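Bedroom Safety Check, Rental Units
Michalski Property Services, Form 704

Go through this list at every change of tenant and once more in spring. Mark each line OK, Fix or N/A, and write a comment for anything marked Fix. 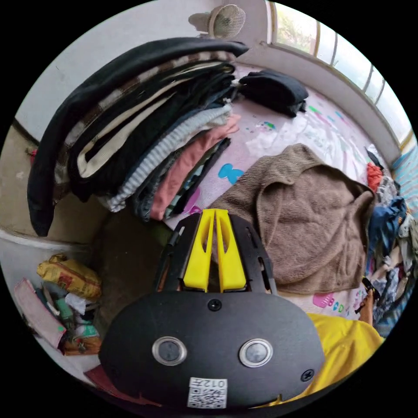
Skiltgate, April

Smoke alarm: OK. Sounded on test button. Battery door closes properly.

Window: Fix. Opens fully, but the latch needs two hands. Order a new latch from Rotton. Opening limiter holds at 100 mm.

Window cord: OK. Tied up on the cleat, out of reach of a child in bed.

Outlets: Fix. Cover plate by the door is cracked. Other plates are tight. No extension cords under the rug.

Heater: OK. Guard is fixed to the wall. Keep bedding and clothes away from it.

Bed: OK. Slats seated, bolts snug, no sharp edges on the legs. The pink sheet with cartoon prints belongs with the bedding and is not on our inventory.

Wardrobe: Fix. Wall strap missing. Fit the Homero bracket, 2 screws into the stud. Drywall plugs alone will not pass.

Door: OK. Opens from inside without a key. Clear path to the hall.
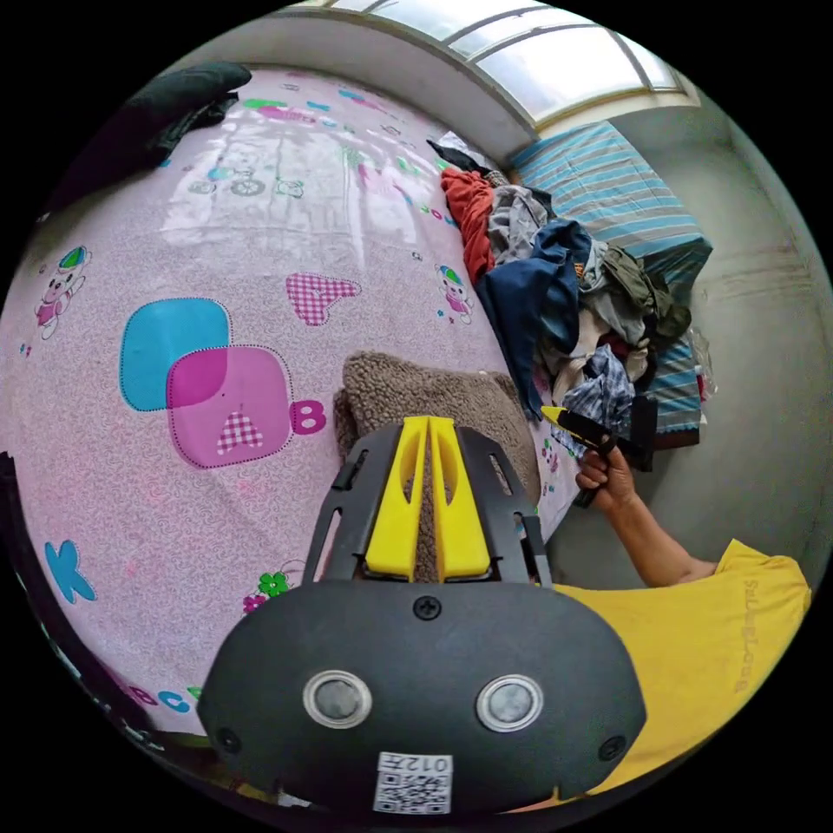
A comment from the Homero building asked whether the wardrobe strap is still needed when the wardrobe is empty most of the year. Yes. Drawers left open can tip an empty unit as well as a full one.

Light fixture: OK. Bulb is 100 W equivalent LED, within the rating on the fixture.

Carbon monoxide alarm: N/A in this room. See hallway sheet.

Recheck: latch, cover plate and wall strap, Monday. Leave the form open until all of them are signed off.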